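Step 3. Write the service details

I always start with the service line – day, time, place – before a word of the life story. In Wandanon, open Notices, pick Obituary, and type it in the top box.

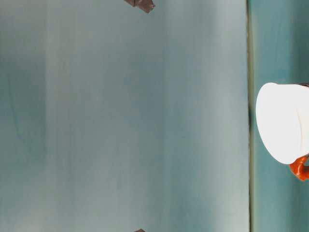

Next comes the background color, which families care about more than I ever expected! Tap Theme and scroll. I like a soft blue-gray, pale and matte with no pattern, so the name stays readable.

Caution: saving locks the date after 4 hours.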